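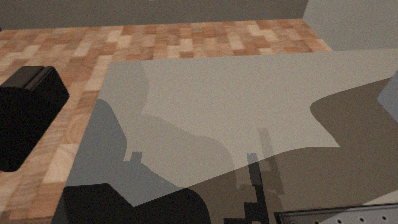 **Figure 4.** Rendu simulé du poste de tri : plateau clair, ombres portées, pince à gauche.

### 4.2 Effets sur le travail des opératrices

Chez Oltmanns, le poste a d'abord été reproduit en simulation, avec 2635 essais avant la mise en service. L'équipe de tri traite désormais 400 pièces par poste du matin, contre 139 auparavant. Les gestes de prise ont presque disparu de ses tâches ; la surveillance et la reprise des refus occupent près de 60 % du temps. Plusieurs opératrices jugent ce travail moins fatigant pour les épaules, mais plus monotone, et demandent une rotation avec l'emballage.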